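Ticket 2703: trailing cable rule for the bedroom bay
Opened by: Dilruba Herath 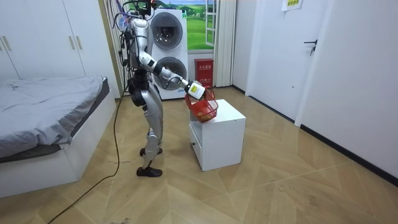 Basket task at the bedside cabinet, black cable running out over the floor.

Hi all, me again! I'm reopening this one. Our floor rule at Tenivthorpe says any power cable has to leave the robot on the side away from its stepping path, and I can't sign off the bedroom bay as it stands. The cable curves out past the corner of the bed, and with one foot stepped back I really don't like how much floor they're sharing (maybe I'm fussy, but I wrote the rule after the Luvari job, so there you go).

Tried so far:
- Longer cable. Worse, more slack to step on.
- Floor tape, 2 strips. Peeled up by Saturday.
- Asked Braritz about an overhead reel. They quoted one, no delivery date yet.

Update, Imtiaz Biswas:
I read rule 31 differently. It says "powered walking," and the basket task is mostly standing and reaching. Do we need the full clearance for that?

Update, Dilruba:
Yep, we do! Rule 34 covers any task where a foot can leave the floor, and a heel coming up counts in my book. While I'm in there I'd also like the loose bundle by the head and shoulders tied in closer, so nothing snags when it bends down to furniture height.

Status: open, waiting on the reel. Until then please keep a spotter on the cable side, and log the name in the Sheikh binder before you start.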